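Evaporation Loss from Open and Covered Vessels in an Indoor Office Environment

Tomos Beddoe and Emlyn Meredith
Department of Environmental Technology, Plukedthorpe College

1. Introduction

Small volumes of standing water lose mass to the surrounding air at a rate set by the exposed surface area, the water temperature, the humidity of the air and the air speed over the surface. The relation is well known for reservoirs and evaporation pans. It is less often measured indoors, where air speed is low and the shape of the vessel has a larger effect.

This project compared three vessel types over 20 days in August. The aim was to find out whether a loosely fitting cover reduces loss in proportion to the area it closes off, or by a larger amount.

2. Site

The work was carried out in a shared office on the upper floor of the Porthorpe building. The ventilation runs from early morning until 7 p.m. and is off overnight. Desk positions near the supply grille were rejected after a smoke pencil test showed a steady draft. The position selected was next to a fabric divider, which shelters the desk from the walkway. Lighting is fluorescent, and its heating effect at desk height was too small for our thermometer to resolve.

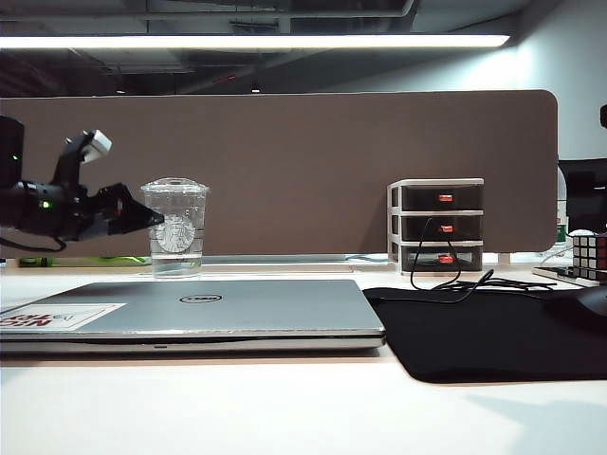 3. Method

Each vessel was filled with tap water that had stood overnight to reach room temperature. The vessels were a wide glass bowl, a straight-sided beaker and a clear plastic cup with a domed lid. Mass was recorded at 9 a.m. and 5 p.m. on a Stullero bench balance reading to 0.1 g. Humidity and air temperature were logged at the same times.

The starting mass of water in the bowl was 381 g. The cup and the beaker were each filled to 102 g so that they could be compared directly. Vessels were not refilled during a run. There were 4 runs in total, each lasting five days.

4. Results

The bowl lost the most mass in every run, as expected from its surface area. When loss was divided by area, the bowl and the beaker agreed closely during the day, but at night the bowl was slightly higher. The beaker has a deeper wall above the waterline, and we think humid air collects there when the ventilation is off.

The covered cup lost very little. Its loss was lower than the size of the opening in the lid would suggest. A simple area correction therefore overestimates evaporation from a covered vessel.

5. Sources of error

The largest error came from droplets on the vessel walls. Water held on the glass above the waterline is included in the weighing but evaporates from its own surface, which is not part of the area used in the calculation. The bowl was the worst case on account of its curved sides. In the third and fourth runs the walls were dried with a paper towel before the first weighing, and the spread between runs became smaller. 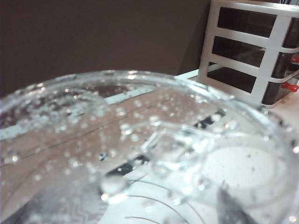

6. Further work

The night readings should be repeated with a logging balance, as two weighings per day cannot separate the period when the ventilation is off from the hours on either side of it. A second lid with a known opening would allow the covered case to be modeled properly. The effect of the height of wall above the waterline could be tested by filling identical beakers to different depths.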